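Ilari Ruotsalainen
Dec 21, 2023

Thread on slotting, which is the dull half of warehouse layout and the half that sets your labor cost. Notes from the Wiltmont site review.

1/ Wiltmont carries 430 active SKUs. Until June they were slotted alphabetically by supplier. Bodin parts sat by the dock door and Tresberg parts sat at the back wall, whatever the order volume.

2/ Pull a full quarter of order lines before moving anything. Count lines, not units. A carton of 27 washers picked once is one trip.

3/ Rank by lines per week. At Wiltmont the top 14 SKUs went to waist height in the first 2 bays. Everything else stayed put for the first pass.

4/ Check weight before height. A fast mover that takes two people to lift does not belong on a shelf at all. Floor position, nearest the aisle end.

5/ Keep look-alike parts apart. Left and right brackets in adjacent bins will produce mispicks at any volume. One bay of separation is enough.

6/ Tanko Mohammed asked whether the Boltness site should copy the Wiltmont map. No. Copy the method. The order profile there is mostly full cases, so the ranking comes out different.

7/ Re-rank every quarter. Move only the SKUs that changed tier. Full re-slots cost more in relearning than they return in walking.

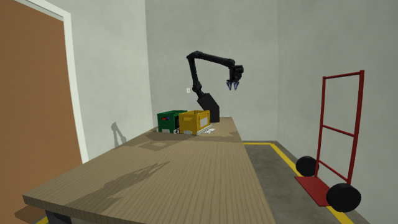 8/ Label the new location before you move the stock, and retire the old label the same shift.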